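Guest Room Set-Up Guide, Section 9: Clearing the table and the bed

Last updated June 2018
2 min read

Read Section 2 first if you havent (keys, lights, linen closet). This part covers the room between guests. Table first, then bed. Same order every time.

You need: one trash bag, one bag for recycling, the lost-items tray, a damp cloth, a dry cloth.

Before you start

1. Open the window. Prop the door.
2. Check the floor on both sides of the bed. Shoes, chargers, socks.
3. Put the tray on the chair, not on the bed. It tips.

The table

4. Cans and drink cartons go in recycling. Tip them over the sink first, even if they feel empty.
5. Wrappers and crumpled packaging in the trash. Shake each one — earrings and coins hide in them.
6. Anything with a lid, or anything you can't name, is NOT trash. Tray. Small plastic boxes especially.
7. Wipe the cloth from the middle out. Damp, then dry. Leave it on the table, don't try to iron out the fold lines.

CAUTION: No hot cups or irons on the shiny tablecloth. It marks and the mark stays.

The bed

8. Look before you pull. Never strip a sheet with things still lying on it.
9. Lift items off one at a time. Boxes and bags to the tray, papers flat underneath so they don't bend.
10. Crumpled white stuff: unfold it before you decide. Could be a bag, could be a pillowcase.
11. Roll the blanket toward the headboard and leave it there while you work on the sheet.

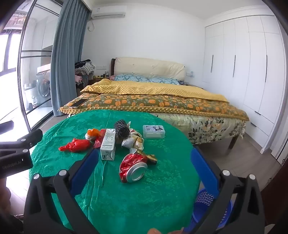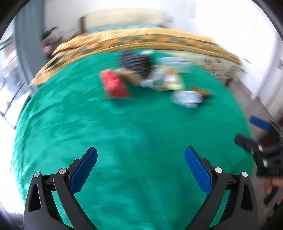

Fig. 9. Table with a can and wrappers still to sort (first), bed with the blanket rolled back (second).

12. Sheet off, corners first. Shake it out the window, then wash. Green sheets go with green, the Daza powder, half a scoop.
13. Fresh sheet on. Pull tight from the foot end, tuck the sides last.
14. Unroll the blanket. Smooth with your hand, flat.

NOTE: If the guest is staying on, do steps 1 to 7 only. Don't touch the bed or anything on it, even if it looks like garbage.

NOTE: Tray items get a label with the room and the month. Keep them until the end of September, then ask Renata Iturra. Papers with a name on them go to her the same day.

CAUTION: Do not mix the Susier spray with bleach. Spray is for the window sill and door handle only — it takes the shine off teh tablecloth.

Last check

15. Table clear, cloth hanging even all round.
16. Trash and recycling out of the room, new liners in.
17. Window shut, lamp off, key back on hook 33.

Spare tablecloths: top shelf, Anari box. Down to the last one, write it on the list.

33 shares | 9 comments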